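Grurside Automation
2018-03-29

1/ Grurside Automation is pleased to announce that its Stelano hand-held gripper set is now available to schools, laboratories and small workshops. Details of the offer follow in this thread.

2/ Each set contains 2 grippers, one for each hand, with cables and a printed setup guide. The operator performs a task by hand, and the recorded motion may then be used to prepare a robot arm for the same work.

3/ The price is $738 per set. Shipping within the country is included. Orders of 10 sets or more are handled by our Bostden office, which will provide a written quote.

4/ Customers may return a set within 60 days of delivery for a full refund. Replacement fingers and screws are sold separately and may be ordered at any time.

5/ The fingers suit light items that fit easily between the jaws. The set is not intended for glass, liquids or sharp tools. Please read the safety page of the guide before first use.

6/ We recommend a flat, pale work surface and a small number of items at the start. New operators should practice opening and closing the jaws before they attempt a full task.

7/ Stelano grippers at the table:

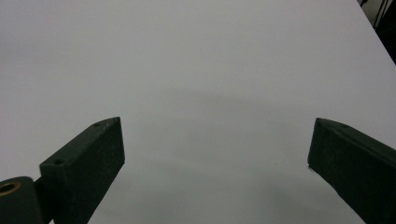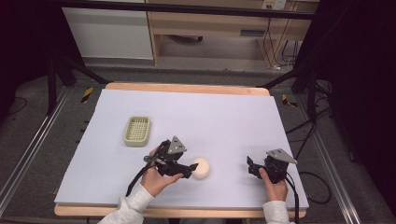
Reply from Krishnan: We have had a set since December and the setup guide served us well, although the section on cables is too short. Will the replacement fingers fit the older sets, or do we need to order a new base as well?

8/ Thank you for your question. The replacement fingers fit all sets sold to date, and no new base is required. A longer section on cables will be included in the next printing of the guide. Please contact the Bostden office if you would like a copy.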